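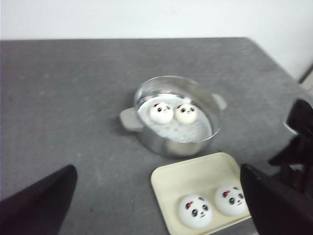
Re: [wuvside-allotments] Beans, gluts and what to do about them

Darius, I have read your message twice and I still think you are wrong about blanching, though I accept you are wrong with great conviction. Beans that go into the freezer raw come out in January tasting of the freezer. Mine get a short go in a low, round stainless steel steamer pot, the shiny one with a flat handle on each side, and then straight into the coldest water the tap will give me. Three minutes for the flat ones, two for the thin French sort. I drain them on a tea towel, spread them out on a tray so they don't weld themselves together, and bag them once they're hard. It takes up an evening. I was only going to spend it watching a programme about other people's kitchens.

On 26 Aug 2025, Darius Jaunzems wrote:
> All,
> Can we please stop leaving carrier bags of runner beans on the
> bench by the gate. I know they are meant kindly. By the time
> I've walked past, felt guilty and picked one up, I have two more
> bags than I set out with and a plot full of my own.
> On freezing: I top, tail, slice and bag. No boiling, no steaming,
> no faffing. My mother did it that way for 30 years and we all
> lived.
> Also, has anyone tried the Toom climbing bean? The packet
> promises "no strings, ever". I have had a dental floss
> experience.
> Darius
> Plot 5

To take the rest in order.

The bench. I own up to one of those bags, the one with the note on it saying "tender". They were tender when I wrote the note. Could we have a box with a lid, so that things at least stay out of the sun? There's an old bread crate behind my shed that would do if someone can find it a lid. Anything still in there by the evening goes on the compost and no one asks whose it was. Marrows not to be left under any circumstances. A marrow on a bench is fly-tipping.

Toom. Yes, I grew it, and yes, strings. In fairness I left them on the plants for the whole of my fortnight at my sister's, and there isn't a bean alive that would come through that well. The ones I picked at finger length were perfectly decent. Nakholm has done better for me two summers running: it sulks through June, looks as if it has died out of spite, and then you can't get in at the door of the fruit cage for the stuff. Pods are on the short side. Black seeds, if you want to save some. I'll be leaving a few on the end wigwam to dry, so please don't pick them for me as a favour. Whoever did that last year, I know you meant well and I have nearly forgiven you.

Chutney. Three people have now asked for the runner bean one, so: slice the beans small, steam or boil until soft, then in with onions, malt vinegar, demerara, mustard powder and turmeric, and a spoonful of cornflour slaked in a bit more vinegar at the end. I don't weigh it. Stop when a spoon dragged across the bottom leaves a road behind it. Keep the window open and warn anyone you live with. It wants five weeks in the cupboard before you open a jar, and it is horrible before that, so don't come and tell me it's horrible.

One more thing while I have you all. The tap by the top path is dripping again. I've tied a rag round it, which has made the drip quieter. If anyone has the right size of washer, I'm down there most evenings, picking beans.

Darius, I'm bringing you a bag of mine, blanched and frozen. You can put them next to yours and do a proper test at Christmas. I'll want it in writing.

Plot 30 (the one with the bath)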